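5. Recording a Task by Hand

Section 4 got both arms moving. Teaching them something useful is slower, and the Grarkholm sales sheet is no guide to how much slower. It promises a new task "in an afternoon." Plan for more than one.

5.1 Before you record

1. Set the Enasis controller to Teach. The arms will now follow your hand controls.
2. Put the work items between the two arms, where both grippers can reach them.
3. Check that each purple cable has enough slack for a full reach.

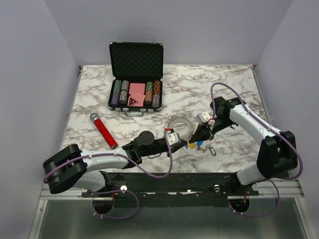
4. Move each arm through its full range once with nothing held. If it lags, stop and repeat Section 4.

CAUTION: Keep hands out of the enclosure while Teach is on. The stop button works, but don't treat it as a reason to reach in.

5.2 Choosing the items

Small, shiny, tangled things are hard. Some guides tell you to start with them because they "teach the most." We doubt it. Start with one large item and add keys and rings later — much later, if your operator is new. 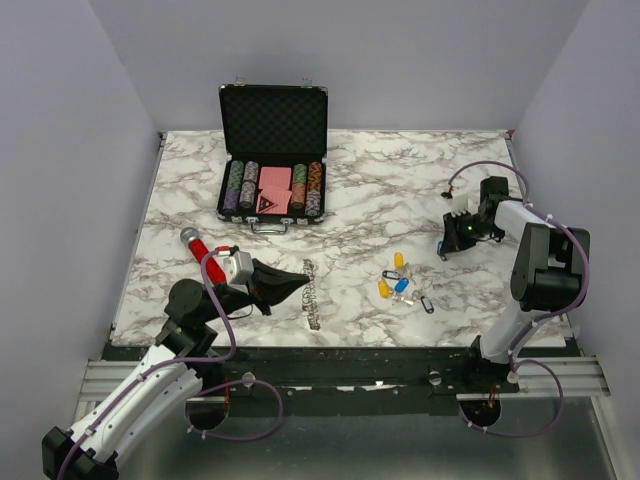 Figure 5-2. Two-arm table with chip case, microphone, spring and key tags.

Note: The software accepts 40 recordings as a full set. In our trials with mixed small items, 40 gave poor results and 275 gave fair ones. We have not tested the 2,000 that Skarnutard suggests.

5.3 Recording

1. Press Record and wait for the tone.
2. Do the task at a steady pace. Slow is fine. Long pauses are not — the robot will copy them.
3. Press Record again to stop.
4. Check the wrist view before you save. Delete any run where you can't follow the item you meant to pick up. 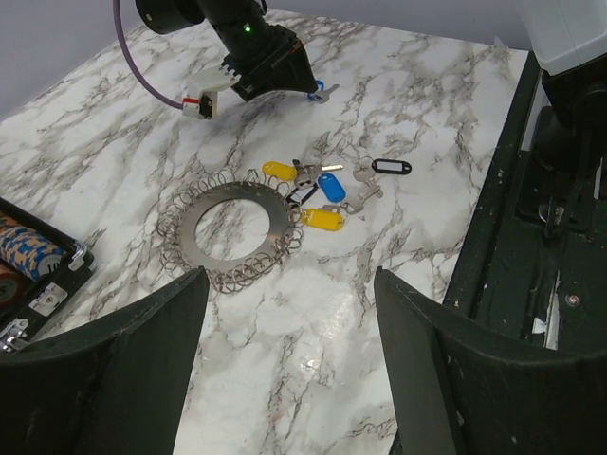
5.4 Playback

1. Set speed to Low and press Play.
2. Watch the whole run with your hand on the stop button.
3. Move one item and play it again. A single good run proves very little.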